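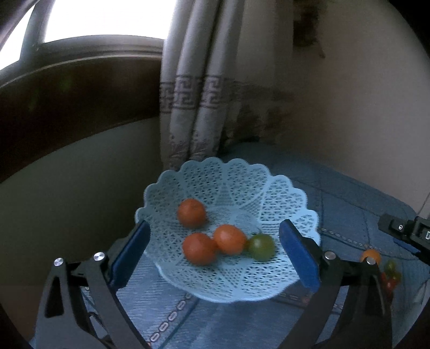

Route 133 past Fledthorpe – has anyone heard what the county is planning?
Posted by Lizeth Ticona, October

I drive this stretch twice a day and I'm getting worn out by it. Another car went off the curve below the Baumgartner place last night and ended up on its side in the drainage ditch. My neighbor heard it a little before midnight. The driver got out with a broken wrist, from what the deputy told us, and she was sitting on the guardrail wrapped in a blanket when I walked down there with a flashlight.

That makes 2 since school started, and I'm only counting the ones that needed a tow truck. The shoulder is so soft there that once a wheel drops off the pavement you're going in whether you like it or not. Does anybody know if the county has a plan, or are we waiting for somebody to get killed?

mudflap_ray:
Glad she's OK. I drove by at 6 this morning and there was still glass all over the northbound side, so watch your tires. They've got one orange cone out there. One!

Kenneth Enriquez:
I'm going to be the unpopular guy here. I've driven that curve for 23 years, in snow, in fog, hauling a trailer, and never put a wheel off. The sign says 35. People take it at 55 with a phone in their hand. I don't know what the county is supposed to do about that. You could line the whole thing with pillows and somebody would still find the ditch.

Lizeth Ticona:
Kenneth, I hear you, but the deputy didn't say a word about speed last night. He said she moved over for a truck that was hugging the center line and her right tires dropped off the edge. I've had the same thing happen to me, and I was doing 30. There's a drop there as deep as my hand is long.

tess_on_esivwood:
Yes to the drop-off!! It got worse after they repaved. They laid the new blacktop right over the old stuff and never built the shoulder back up, so now it's like driving along a curb with nothing on the other side. Same thing at the Esivwood turnoff, only there you'd land in a bean field.

I called the road department in the spring and got a very nice man who said gravel was "on the list." I asked what list. He laughed, so I guess that's my answer.

Kenneth Enriquez:
OK, the drop-off I'll give you. That was a lousy paving job. But gravel washes out in one good storm and then you're back where you started. If they're going to spend money I'd want to see a real guardrail on the ditch side. The one that's there stops before the curve even gets going.

mudflap_ray:
Guardrail would be great until you need to pull over with a flat. There's nowhere to stop as it is.

Does the Metix plant still run trucks through there at shift change? That's half of it if you ask me. Those guys cut the corner every single time. I've sat on my porch and watched 8 of them go by in a row and not one stayed in his lane.

dorm0use:
My brother-in-law drives for Metix, so let me stick up for them a little. A trailer that long can't make that curve without swinging wide – the road was laid out for farm trucks. He hates it as much as you do. They asked to go around by the bypass and got told no because of the weight limit on the bridge.

mudflap_ray:
Fair enough, I didn't know about the bridge. Still wish they'd slow down.

tess_on_esivwood:
Lizeth, did anyone get pictures of the edge of the road where she went off? I'd like to send something in with a tape measure in it this time. Phone calls are getting me nowhere.

Lizeth Ticona:
Not yet, it was pitch dark. I can go down tomorrow after work if somebody will come stand up by the bend and wave at cars. I'm not crouching on that shoulder by myself.

Kenneth Enriquez:
I'll come. I've got a vest and a couple of those flashing lights for the truck. I still say she could've braked. What time?

Lizeth Ticona:
5:30, before it gets dark. Park at the church and walk down, please don't leave your truck on the curve.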